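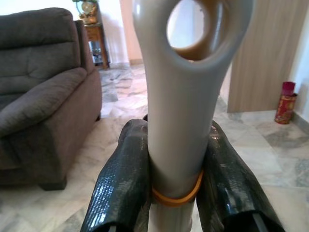 Which fingers hold a thin handle better, the smooth ones or the textured ones?

The textured ones, as long as the arm doesn't twist. Once it twists, the answer depends on how hard you let the motor squeeze, and that was what I had been sent to the house to find out.

The question and the answer both come from my notebook, first page, written in the car before I went in. I had the answer from the Mirex people, who make the textured fingers and are fond of them. Cakell, who paid me, made the smooth ones and wanted the answer to be different.

The house belonged to a woman who had rented it to Cakell for June. She had left her furniture and her clock, and a note asking us to keep the chairs off the hall tiles. I read the note, put it back where I found it and set up the machine.

My job was simple to describe. Grip a handle, lift it, sweep with it, put it down. Log the force and the slip. Change the fingers, do it again. Cakell wanted 2,000 grips on each set before they would look at a chart. The controller was an Osman, an old one, with a fan that ran the whole time and a dial I had been told never to touch.

By the second week I had stopped talking out loud. I noticed it when the phone rang and my voice came out wrong. It was my manager, asking for the slip figures.

"They're close," I said.

"How close?"

"Two millimeters, on a straight pull."

"In our favor?"

"No."

She was quiet, and I could hear her typing. Then she asked what happened with a twist, and I said I hadn't gotten to the twist yet. I had, though. I had run 36 twists the night before and the Mirex fingers had held on every one. The smooth fingers had let go on half of them. I don't know why I didn't say so. I think I wanted another evening with it before it became her problem.

After the call I ate a sandwich standing up in the kitchen and went back to sweeping.

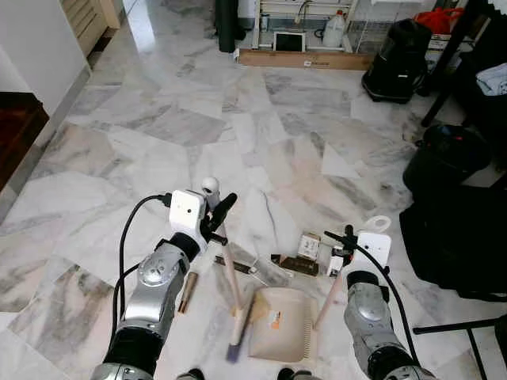
Sweeping was the part I liked. A straight pull is only a number, but when one arm has to push and the other has to hold still and take it, you learn something about the whole setup. The push side never gave me trouble. The hold side did. Every time the bristles bumped the pan, the handle turned a little in the fingers, and the controller felt the turn and squeezed, and the squeeze made it turn more. You could watch it build. On the smooth fingers it built until the pan lay on its side.

I tried it with less force. I tried it with more. Sometime after ten at night, with the fan going, I put my hand on the dial.

It had a strip of tape over it with the word NO on it, in somebody's capitals. Under the tape the dial was marked Delay, and it was set as high as it would go. I took a picture with my phone so I could put it back. Then I turned it down to the lowest mark and ran the smooth fingers again.

The pan stayed flat. The handle turned, the fingers caught it, and that was all. I ran it until the log said 3,113, which was more than the night had room for, and the slip was the same as for the textured set. I switched to the textured set to be fair about it. They were no better than before. They hadn't needed the help.

So I had two true answers. With the Osman as it was shipped, Mirex won. With the dial turned down, it was a draw, and the smooth fingers cost roughly a third as much. Somebody at Cakell had taped over that dial and sent it to me, and I could think of a careless reason for that and a few worse ones. The arms and the controller had come out of the Bamholm lab, where they had been used for something else before me. It could have been tape from that. It was old tape - the edges had gone gray.

I wrote up both. I put the dial in the first paragraph, with the photo, and I put the twists in the second, with the date I had really run them. It took me four tries to get that sentence down. Then I sent it to my manager and turned off the fan.

It was louder in the house without it. The clock in the front room had a heavy tick that I had not heard once in all that time. I sat and listened to it until the phone rang.

"Who else has this?" she said.

"Only you."

"And you turned it back?"

I looked over at the controller. The tape was still stuck to the back of my hand.

"Not yet," I said.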